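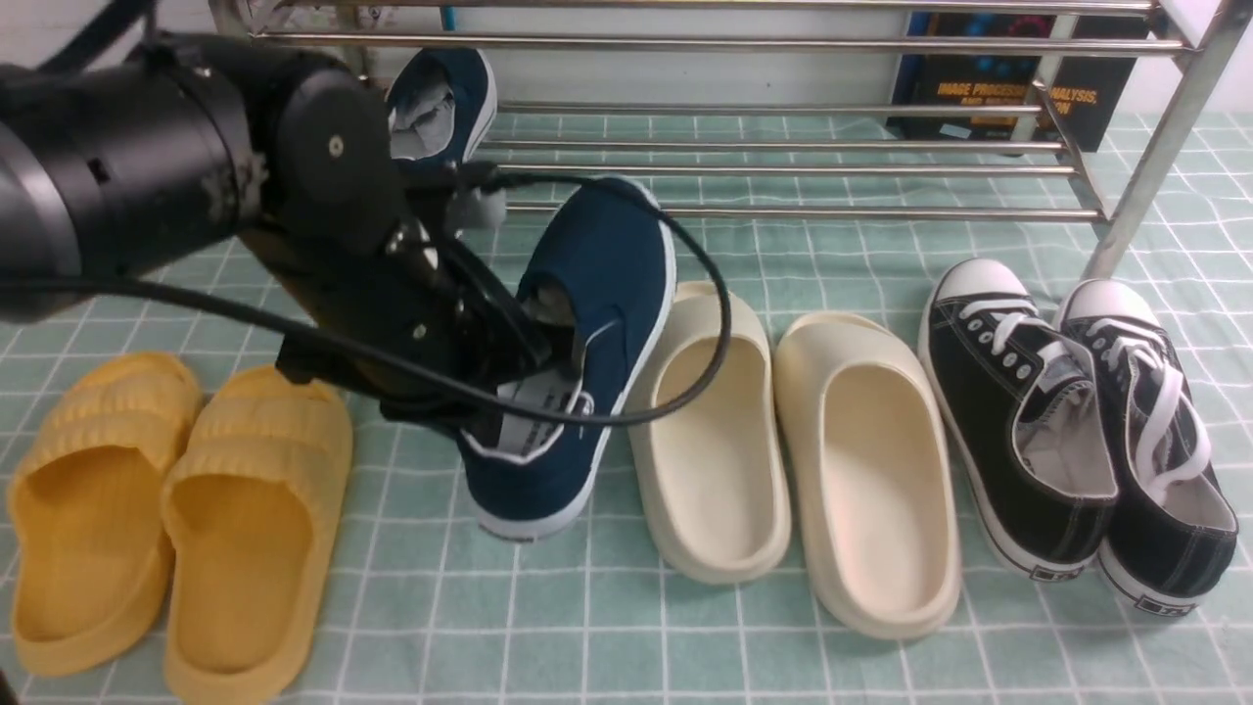 Navy slip-on, held by the heel.

Shoes again this month, I'm afraid! Áine Moriarty and I have been trying two parallel grippers on the arm, the plain Clumero and the newer Edia, and we wanted a job that would annoy both of them equally. Putting footwear on a rack turned out to be perfect. Canvas squashes, foam springs back, and laces go wherever they like.

The Clumero is the cheaper one at 450 euros, and I went in expecting to be rude about it. I can't be. It took the slip-ons by the heel nicely, provided we kept the force down, and the only real grumble is the cable, which needs far too much slack if you want the full turn at the wrist. Áine wants it clipped further back along the arm. I'd like a shorter cable and a quiet life.

The Edia costs 875 and closes much more softly - lovely on the clogs, a bit dithery on anything with a stiff rubber sole. We gave each gripper four goes per pair and swapped over after lunch.

Then there's the wrist camera. I like it more every time we use it, but get in close beside a navy sneaker and the shoe takes up a whole side of the view, with mostly pale green grid left over. Maj-Britt Söderlund thinks we should tilt the mount a touch and lean on the head camera for the approach. She's probably right (she usually is about mounts), so we'll try that in October.
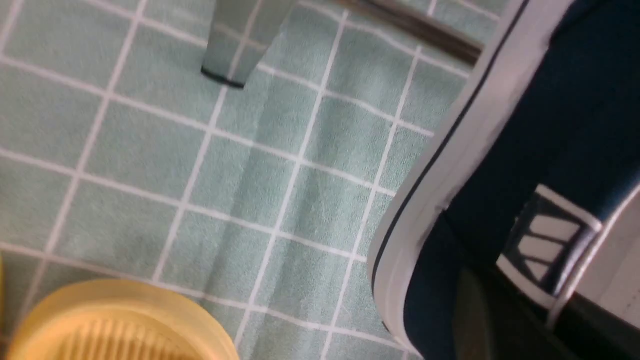 Coming up at Nunport

Jennylyn Macaraeg is bringing her new controller over for a morning of plugging things in. Doors open at 10, and do bring your own adaptors!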